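Week 13: Turning a command into a motion
Notes by Noemí Chávez, Clovedton

Last week we ended with the detector's output, a list of blocks with a color, a shape and a position on the board. Today we use that list to choose where the arm goes.

A command such as "push the red cylinder to the yellow heart" gives two entries to look up. Match on color and shape together. Color alone fails as soon as two blocks share it, and one of them may be hiding part of the other from the camera.
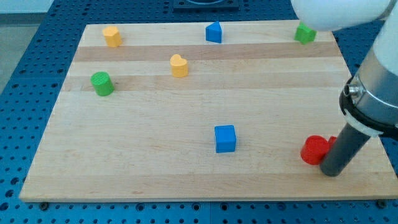
Picking the contact point

1. Draw a line from the target through the block to be moved.
2. Extend it 15 mm past the block's far side. This is the approach point.
3. Check the approach point against every other block. If it is taken, try the next angle, 23 degrees either way.
4. Lower the tip, then push in steps of 2 mm, reading the camera after each step.

A block that turns during the push needs a new line. Do not reuse the old one.

Lab

Work in pairs. Start from the Byun planner in the course folder and fill in check_approach(). Log every rejected point with its reason. Laurier Cormier has the lab open Wednesday until 6.

Reading: Zavala notes, section 2.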